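Jul 9, 2025 — updated after the June build. Old section 3 is dead, don't follow it.

## 4. Recording episodes in the simulated apartment

Do the install first (section 2). If the Pamska launcher doesn't show a green status line, stop and go back.

### 4.1 Start a session

1. Open Pamska, pick the **Jestow** profile. Not the default one — the default doesn't write the action log.
2. Load the apartment. First load is slow. Let it sit, don't click.
3. Type your operator code in the box top left. No code, no upload.
4. Set the output folder. Local disk only. Network folders drop steps and you won't get a warning.
5. Press **Arm**. The recorder is now waiting, not recording.

> **Note:** Fiseck has to be running before you press Arm. If you start it after, the timestamps come out shifted and the whole session gets rejected.

### 4.2 Record one episode

1. Press **New task**. You get one line of text, e.g. "go to the ball on the floor."
2. Read all of it. Several tasks differ by one word.
3. Press **Space** to start. Steps are logged from the first key you press after that.
4. Move with W/A/S/D, look with the arrow keys. One key at a time — diagonal input gets logged as two steps and the learner picks up a wobble.
5. Stop when the target is centered and near. Don't bump it.
6. Press **Enter** to close the episode. Choose *done*, *failed* or *bad task*.

Wandering at the start is fine if you really don't know where the thing is. We want searching in the data. We don't want you spinning in circles while you answer a mesage.

**Caution:** never press Space twice to "restart". It makes a nested episode and the splitter can't read it. Close as *failed*, get a new task.

### 4.3 Tasks with more than one match

Read the task, then look at what's in the room before you move. "The ball" is a bad task if there are two of them and nothing says which. "The small gray ball" is fine.

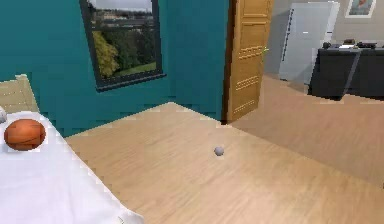 If the wording gives a color, a size or a surface, go by that, even when the other one is closer or easier to get to. If it gives none of these, mark *bad task* and type what was missing. Short is ok: "no color", "which room". Don't guess and don't pick the one you like, the guess ends up in the training set as if it was right.

Doorways: go through the middle. Clipping a door edge freezes the view for a moment and those steps get cut later, sometimes along with the good ones after them.

Jagged edges and see-through furniture are rendering only. Keep recording. Report it only if you can walk through something solid.

### 4.4 Quota and checks

- Batch size is 466 episodes, split over all operators. Your share is on the Pešek sheet.
- Replay 3 of your own episodes before you upload. Pick them from the middle of the session, not the first ones.
- Acceptance score has to be 87 or higher. Below that the session goes back to you with the bad steps marked.
- *Failed* episodes count toward your share. Deleted ones don't — so don't delete.

### 4.5 Close down

1. Press **Disarm**. Wait for the log to say `flushed`.
2. Run the Pešek check on the output folder. Red lines = fix now, yellow lines = add a comment.
3. Upload.
4. Close Fiseck last. Closing it first truncates teh final episode.

Crash in the middle of a session: don't reopen the same folder. Make a new one, same name plus `_b`, and upload both.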